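Druscombe Halts Bin-Picking Cells After Gripper Release Fault

Company asks operators to install a software update and check cable routing before restarting

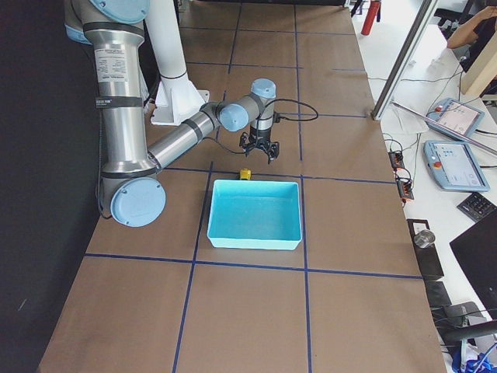 16/10/2022 - Druscombe is asking all operators of its Flestent bin-picking software to stop automatic operation until they have installed an update released today. The notice covers version 11 of the software when it is used with a two-finger electric gripper. Earlier versions do not have the fault.

The fault can cause a gripper to open while the arm is still moving between the pick point and the bin. A part held in the fingers may then fall outside the bin, or be thrown a short distance if the arm is moving at full speed. Druscombe has received no reports of injury. One customer site reported damage to a plastic bin and to a sensor mounted under it.

What happened

The first report came from Wu, a contract packing company that runs Flestent on its small parts line. Operators there found parts on the floor next to a cell that had logged every cycle as complete. They took the cell out of service and sent the logs to Druscombe the same afternoon.

Druscombe engineers could not reproduce the problem at first. The test arm was run at reduced speed with an empty gripper and then with light plastic parts, and it placed every one of them correctly. The fault showed up only after the team copied the customer's full settings, including the path that takes the wrist over the back edge of the bin before lowering.

With those settings, the gripper opened early in 11 of 300 cycles. In each case the software recorded a normal placement. No alarm was raised and the arm went on to the next pick.

Cause

Flestent sends the gripper an open command when the arm reports that it has reached the release point. In version 11 the check on that report was changed to save time on each cycle. The new check accepts a position message that is up to 690 milliseconds old.

Under most conditions the messages are much newer than that and the change makes no difference. If the signal between the gripper and the control unit drops out for a moment, the software can fall back on a stored message from the cycle before. That message says the arm is at the release point. The open command goes out and the fingers part, wherever the arm happens to be.

The short signal drops were traced to the gripper cable. At the customer site, the cable had been tied down too tightly near the wrist and was being pulled each time the last joint turned. The connector had worked partly loose. The installation guide supplied with version 11 does not say how much slack to leave at the wrist, and Druscombe accepts that it should have.

A loose connector should stop the cell. In this case it did not, and Druscombe considers the software to be the main cause.

What the update changes

The update, numbered 11.1, makes three changes.

The software will no longer use a stored position message to release a part. If a current message is missing, the arm stops and the gripper stays closed.

Any loss of signal from the gripper now raises an alarm on the teach pendant, and the cell will not restart until an operator has cleared it. In version 11, short drops were written to the log and were not shown on the screen.

The software also checks the finger position just before the arm starts to lower into the bin. If the fingers are wider apart than expected, the cycle is recorded as failed and the arm returns to its home position.

The finger check adds a small delay to each cycle. Operators who have set their line speed close to the limit may need to adjust it. The check cannot be turned off.

What operators should do

Stop automatic operation of any cell running version 11 with a two-finger electric gripper. Do not rely on a lower speed setting as a fix. Lower speed reduces how far a part can travel if it is dropped, but the gripper can still open at the wrong time.

Before installing the update, press the emergency stop and lock out power to the arm according to your site's own procedure. Then check the gripper cable along its whole length. There should be a free loop at the wrist, and the cable should not pull tight at any point when the last joint is turned through its full range by hand. Straps on the upper arm and forearm should hold the cable without pinching it. Replace any cable with a worn jacket or a bent connector pin.

Install version 11.1 from the Druscombe support page. Saved bin positions and taught paths are kept. The gripper settings are reset and must be entered again, including finger width and grip force.

After the update, run 100 cycles at reduced speed with the guards closed and with parts that will not cause harm if dropped. Look for signal alarms on the pendant during the run. If one appears, stop the cell and contact support. Clearing the alarm and carrying on is not enough.

Keep people out of the area next to the bin while the arm is moving. Where a cell shares space with a desk or a walkway, check that the marked boundary still matches the area the arm can reach with a part in its fingers.

Cells that use vacuum cups are not affected by the release fault. Their operators may install the update at the next planned stop.

Drano cells

Some Flestent licenses were sold through Drano as part of a complete cell, with the arm, table and control desk supplied together. Customers who bought a cell this way should contact Drano first. The update is the same, but Drano cells carry an extra software lock that must be opened by a service technician. Drano has agreed to carry out this work free of charge and is contacting its customers directly.

If you are not sure who supplied your license, the name appears on the start screen of the pendant, under the version number.

Testing

Version 11.1 was tested with the same settings that produced the fault, and with a gripper connector that had been loosened on purpose. The arm stopped each time the signal was lost, and the gripper kept hold of the part. The tests were repeated with small blocks, bagged hardware and metal cups, and with the release point set at the front, center and back of the bin.

Druscombe has also changed the way it tests new versions. The earlier tests for version 11 were made on cells in good condition, with new cables. From now on, each version will be tested with signal faults added at random during the run, and a version that records a normal placement during such a fault will not be released.

A revised installation guide will follow before the end of October. It will give the slack needed at the wrist for each supported arm, along with strap spacing and the smallest bend allowed in the cable. Until it is available, support staff can answer questions about a particular arm and gripper. Please have a photo of the cable route ready when you call.

Refunds and lost time

Customers who had to stop production because of this notice may ask for a credit against their license fee. Requests should include the license number, the date the cell was stopped and the date it was restarted. Claims for damaged bins, sensors or parts are handled separately, and damaged items should be kept until the claim is settled.

Reporting a problem

Any dropped part on a Flestent cell should be reported, whichever version is in use and even if the cause seems clear. Save the log before restarting the controller, as a restart clears the record of short signal drops in version 11. Reports can be sent through the support page or by phone to the service desk.

About Druscombe

Druscombe makes control software for robot arms used in packing, sorting and light assembly. Its Flestent product guides arms that pick small parts and place them in bins and trays. The software is sold directly and through partner companies.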